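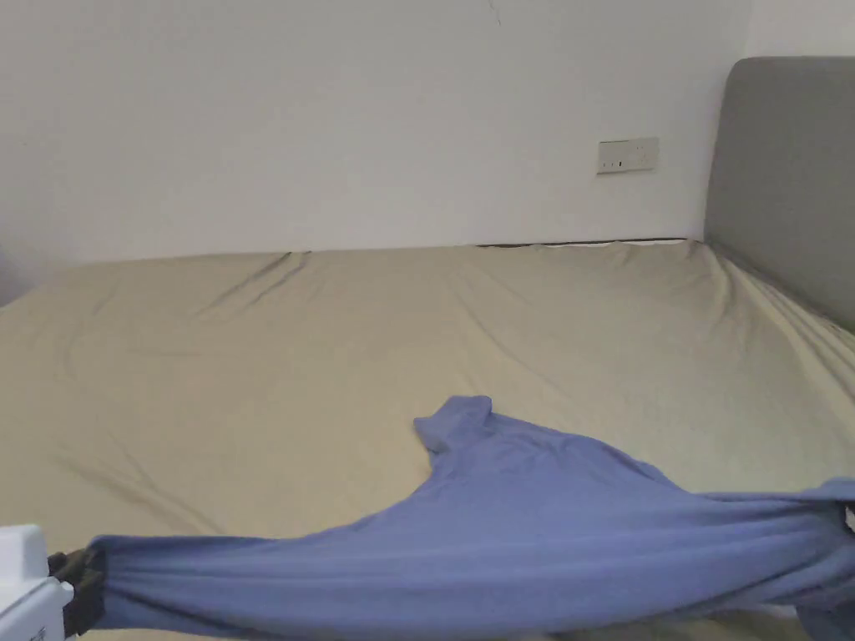

Haf Rowlands wrote in to say that my post on blower sizing skipped the part she needed, namely how a rental outfit should anchor a bounce house on a parking lot where stakes are not allowed. Fair point. Stakes were all I covered, and half of the church and school jobs are on asphalt.

So, ballast. I rent out a small fleet under the name Zirnwood and have worked hard surfaces for four seasons. What follows is how I do it with the units I own. Your manual comes first, and if it gives a weight per anchor point, use that number.

## Start from the anchor points

Count the anchor points on the unit and read the plate or manual for the load each one has to hold. My 16-foot castle has four corner points plus the ones along the sides, and every one of them gets ballast. Leaving the side points bare because the corners "feel solid" is the most common mistake I see on other people's setups. Wind gets under the long wall first.

Dalibor Bartoš, who sold me the castle, used to hang plain sandbags on his. I tried it for a season. Bags shift, the necks come untied, and kids sit on them. I now use poured blocks from Jedow with a steel eye cast into the top. They are ugly and they scratch the truck bed, but the eye stays where it is and the strap angle doesn't change during the day.

## Strap angle

A strap that runs straight down from the anchor ring does little against a sideways push. A strap that runs out too flat will drag the block across the asphalt. I set mine by eye to match the diagram in the manual, then walk around and check that each one is snug with the unit fully inflated – not before, as the rings move when the walls fill.

Rubber mats go under the blocks. On sealed asphalt the difference in grip is easy to feel when you lean on one.
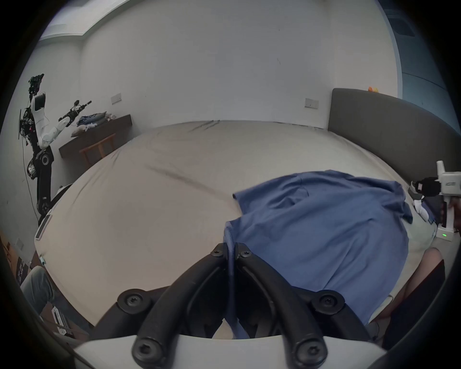
## Getting the weight there

Ballast is a labor problem more than a parts problem. Each of my blocks weighs 84 pounds, and I move them with a hand truck that has wide tires. The Flodska strap I tried for carrying them between two people was fine on flat ground and bad on curbs.

I charge a separate line for hard-surface jobs. Customers ask about it, and I tell them it pays for the second person and the extra trip. Most accept that. One school in June wanted the line dropped and offered to tie the unit to a minivan. I turned the job down.

## Wind

Ballast does not raise the wind limit. I keep a handheld meter on the blower cord and write down a reading at every attendant change. When it gets to the limit in the manual, everyone gets out and the blower goes off.

Haf also asked about indoor gyms. Different rules on floor protection, so that will be its own post once I have photos of the mats.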